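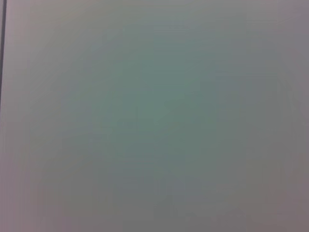 How do you get a smooth surface clean without leaving smears?

Use less product than you think you need, wipe with a damp cloth, then go over it with a dry one before the water has a chance to dry by itself. Most smears are dried detergent.

Wiping down: worktops, tables, cupboard doors and shelves
Wendow Household Pages
Last updated March 30, 2019

These notes cover the flat, smooth surfaces in an ordinary house: laminate worktops, painted cupboard doors, varnished tables, glass shelves, tiles. Stone and oiled wood have their own section further down. Floors are on a separate page.

What to keep in the cupboard

Two microfibre cloths, one for wet and one for dry. Different colours help.
A washing-up bowl or small bucket.
Ordinary washing-up liquid.
White vinegar.
Bicarbonate of soda.
A soft old toothbrush.
A plastic scraper, or an expired store card.

You can do nearly everything on this page with that lot. Sprays are handy for a quick wipe after cooking, but they are easy to overdo. We keep one bottle of Rendurine surface spray by the cooker and it lasts from one summer to the next.

The basic wipe

Clear the surface completely. Moving the toaster from left to right as you go leaves a strip in the middle that never gets done.

Brush off crumbs and grit with a dry cloth first. Grit dragged about under a wet cloth is what makes the fine scratches on a shiny table.

Put one small squirt of washing-up liquid in a bowl of warm water. Dip the cloth and wring it hard. It should feel damp on the back of your hand and leave no puddle on the worktop.

Wipe in straight, overlapping lines from the back edge to the front. Fold the cloth to a clean side when it looks grey. A cloth folded in half and then in half again gives you eight clean faces, counting both sides.

Rinse with plain water, wrung out the same way. People skip this step, and it is the one that matters most on dark colours.

Dry with the second cloth.

A kitchen with two runs of worktop takes us 10 minutes, including putting the kettle and bread bin back.

Checking your work

Smears are hard to see from directly above. Crouch until your eye is nearly level with the top and look along it towards a window. If it is dark outside, lay a torch flat on the surface and shine it across. Dull patches, rings and old drips show up straight away. It is also a good way to look over a second-hand table before paying for it.

Grease

Kitchen grease builds up slowly on the doors either side of the cooker and along the top edge of the extractor hood. If a door feels tacky, cold water and vinegar will do very little. Use hot water with a bit more washing-up liquid than usual, lay the wrung cloth flat against the door and leave it there for 30 seconds. Then wipe downwards. Two goes will shift most of it.

For the tops of wall cupboards, where grease and dust have set into a sort of felt, scrape first and wash second. Once the tops are clean, line them with greaseproof paper. When it looks bad, roll it up and throw it out. We change ours every July.

Handles are worse than doors. Unscrew them once a year if they will come off easily and soak them in the bowl while you do the rest. A Kerekes bar handle has a screw at each end that comes out from inside the door. Keep the screws in an egg cup.

Limescale

White, chalky marks around taps and on draining boards are limescale. Soak a piece of kitchen roll in white vinegar, press it over the mark and leave it for 20 minutes, then rinse well. Thick deposits will need a second go. Use the plastic scraper along the line where the tap meets the sink, and nothing made of metal.

Keep vinegar away from marble, limestone and any other natural stone, and from the grout between tiles. Never use it alongside bleach.

Stains

Tea and coffee: make a paste of bicarbonate of soda and water, about as thick as toothpaste. Spread it on, leave it 10 minutes, then rub very lightly with a damp cloth. Try it somewhere hidden first if the surface is glossy.

Turmeric and curry paste: wash at once. If you are too late, use the bicarbonate paste and then be patient. On a white worktop near a window, the last of the yellow usually fades in daylight over a few days.

Ballpoint pen: a dab of surgical spirit on cotton wool, on laminate only. It will take the shine off varnish.

Sticky labels: warm them with a hairdryer on low and peel from one corner. Rub what is left with a drop of cooking oil, wait, then wash the oil off with soapy water.

Candle wax: let it go hard. An ice cube in a freezer bag speeds this up. Lift it with the store card.

Painted surfaces

Paint needs a lighter hand than laminate. Matt emulsion marks when you rub it, and a scrubbed spot will look shinier than the wall around it. Use a damp sponge, dab, and stop as soon as the mark has gone.

Eggshell and satin paints, as used on most kitchen cupboards, will stand proper washing once they have hardened. A door can be dry to the touch in a few hours and still be soft underneath. We repainted our Wesholm sideboard and waited 17 days before putting a wet cloth near it. The tin will give a figure, and it is worth following.

Don't use bicarbonate or cream cleaner on paint. Melamine sponges are abrasive too, even though they feel soft.

Keep a little of the paint in a labelled jam jar for touching up. Write the room and the shade name on the lid.

Stone and oiled wood

Natural stone: warm water, a very small amount of washing-up liquid, rinse, dry. Wipe up wine, lemon juice and vinegar as soon as they are spilt.

Oiled wood: wipe with a well-wrung cloth, always along the grain, and dry it straight after. When drops of water stop beading and start to soak in, it is ready for more oil. Put the oil on thinly, leave it 20 minutes and wipe off everything that hasn't gone in. Oily rags can heat up and catch fire if they are left in a heap, so spread them flat outdoors until they are completely dry before binning them.

Glass shelves and cupboard fronts

Half and half white vinegar and water in a spray bottle. Spray the cloth and leave the glass alone, or the liquid will run down into the fittings. Wipe one side up and down and the other side left to right. If a streak is left over, you can tell from its direction which side it is on.

Edges and joins

The middle of a worktop gets wiped every day and the edges hardly ever do. Run the toothbrush along these every few weeks:

the join between worktop and wall
the strip where two lengths of worktop meet
the underside of the front edge
the groove around a framed cupboard door
the rubber seal round a hob

Dry the joins carefully. Water sitting in a laminate join makes the board underneath swell, and it won't go back down. If the sealant has gone black and bleach no longer shifts it, cut it out and put in a new line.

Looking after the cloths

Wash microfibre at 30 degrees with no fabric softener, and keep it away from towels, which shed fluff. Dry it on the line. A cloth that smells when it is wet needs a hotter wash or the bin.

Rinse the everyday cloth after each use and hang it over the tap, opened out. Ours are swapped for clean ones every morning, and the old ones go down to cleaning bikes.

More from these pages: Cleaning the oven door; Getting wax off a tablecloth; Floors, hard and soft.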